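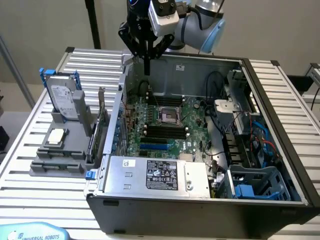 Members of the Settlement and Migration Statistics list are asked to note a change to the way the Bornport area returns will be prepared from September. The quarterly counts of new arrivals registering with local services have until now been compiled by each office separately and combined by hand at Bornport. With effect from the September return they will be compiled centrally, on equipment which the statistics unit maintains itself. Members who have asked whether the unit will be buying new machines should know that it will not: the existing machines will be kept in service for as long as they can be repaired. The cost of the change falls almost entirely on staff time.

The question put to the list by Mr Cosgrove is set out again beneath, so that members who joined recently can follow the reply.

Warrick Cosgrove wrote:
> The last return for Bornport gives 318 new registrations from
> outside the European Union. The return before it was a good deal
> lower. Our housing colleagues have read this as a sharp rise in
> arrivals and have begun to plan on that footing.
>
> I should be grateful to know three things. First, whether the
> figure counts people or applications, as a family of four may
> appear in either form. Secondly, whether the Ayaaba Centre is
> included, as I understood it was left out last year. Thirdly,
> whether people who move to Bornport from elsewhere in the country
> are being counted as new arrivals when they first see a doctor
> here.
>
> I do not raise this as a complaint. We have 9 offices using the
> same figures and they do not all read them in the same way.
>
> W. Cosgrove

I shall take Mr Cosgrove's points in the order in which he made them.

The figure of 318 counts people. Applications are recorded in a separate column, which was printed in the full return but omitted from the short version sent to district offices. The omission was ours, and both columns will appear in future. Children under school age are counted where they are named on a parent's form. Where they are not named they are missed, and the unit has no reliable means of estimating how many.

The Ayaaba Centre was left out of last year's returns and is included in the latest one. The two returns should therefore not be compared without adjustment. Part of the apparent increase reflects people who were already living in the area and were already known to the Centre – they had simply not been passed on to us. A revised series, with the Centre included throughout, is being prepared by Festier, who hold the earlier records. Until it is available, I would ask members not to quote a percentage change for Bornport in any published paper.

The third point is the most difficult. A person who moves to Bornport from another part of the United Kingdom ought to be recorded as an internal move. In practice the registration form asks for the last address and does not ask for the date of entry to the country. Of the 9 offices, 7 now put the additional question to everyone who registers. The other two have been asked to do so, and I expect both to have begun before the September return closes.

Members should also be aware that these are counts of registrations and say nothing about departures. People who leave seldom tell the doctor or the library that they are going. It follows that the return cannot be used to give net migration for the district, although it has been cited for that purpose in at least one recent report. The Grondico survey remains the better source for length of stay, with the usual caution about its small sample.

Corrections to earlier returns should be sent to me directly and not to the list, as several contain details of individual households. Please give the name of the office and the quarter concerned. Returns received after 3 p.m. on the closing day will be held over to the following quarter.

Kulsoom Malik
Statistics Unit, Bornport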